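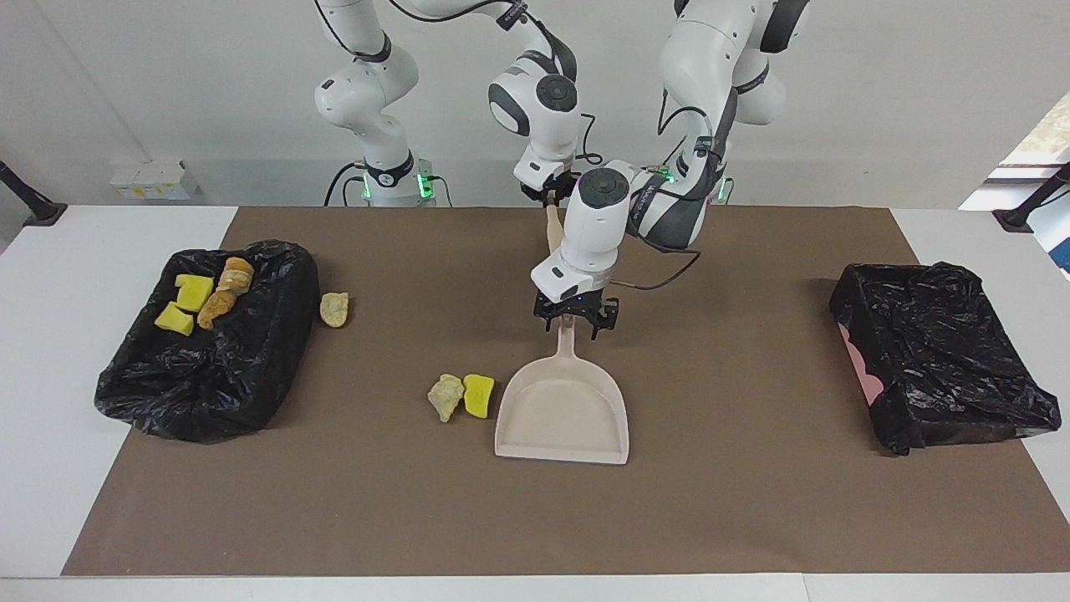 Iddrisu Baidoo objected, on reading an early version of this section, that a comparison of grippers on a two-arm cell says little unless both arms have to hold the same object. One arm at a time, he wrote, almost any parallel gripper looks good. We agree, and the dustpan task was added to the test set for that reason.

Figure 3. Two-arm hold on the dustpan. The right arm grips the top end of the handle and the left arm grips the neck, with debris on the paper beside the pan.

4.2 Two-arm holds

The task uses a plastic dustpan with a long handle, two bins lined with black plastic, and small pieces of sponge and bread. The arms must hold the pan together and keep the lip flat on the paper. We compared two sets of fingers, the Mostuveck and the Trirndale, on the same pair of arms. The Mostuveck fingers are rigid with a thin rubber face. The Trirndale fingers are softer and bend a little at the tip. The controller, the speed limits and the start poses were kept the same for both.

Each set was run for 20 trials in each of two holds. In the first hold, both grippers are on the handle. In the second, one gripper is at the top of the handle and the other is at the neck, as in Figure 3. A trial counted as a slip if the pan turned far enough in the fingers for the lip to leave the paper. We did not count a trial as a slip if the pan moved along the paper but stayed flat.

With both grippers on the handle, the Mostuveck fingers slipped in 13 trials and the Trirndale fingers in seven. The difference came mostly from the side load when the lip met a fold in the paper. The rigid fingers touch the handle along a narrow strip, and the handle rolls on that strip. Closing harder helped a little but left marks on the plastic, so we went back to the lower force setting.

With the second hold the order changed. The Mostuveck fingers slipped less often than the Trirndale fingers, whose tips gave way when the two arms pulled slightly against each other. This was worst at the neck. Reducing the stiffness of the left arm in the controller made the problem smaller but also made the lip position less steady. We did not find one stiffness value that suited both sets.

Wrist force was logged during all trials. After removing records with dropped packets we kept 1,662 force segments, which are used again in Section 5. The segments from the Woltby cell were recorded with an older wrist sensor and are not mixed with these.

Baidoo also asked whether the result would hold for a pan with a thicker handle. We have not tested this. The Issahaku fingers, which open wider, arrived in November, after the trials had ended, and will be run on the same task with both pans.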